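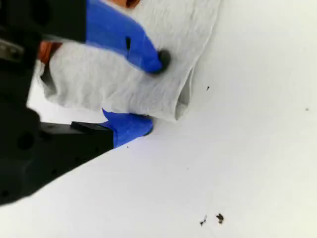
Light gray cloth on a white surface

How I get good spots at small club shows

First, check the room size. Jaunzems holds 422, so if I want the rail I'm in line an hour before doors. For a 100-person place like Stiler, I stroll up ten minutes early and still see everything!

Next, skip the coat check (tie your jacket around your waist) and pick a side. I go left of center, a few steps back from the speakers — the vocals come through much clearer there. Earplugs in before the opener, please.

Last thing: buy your shirt between sets. The line after the encore is awful, especially on a Sunday.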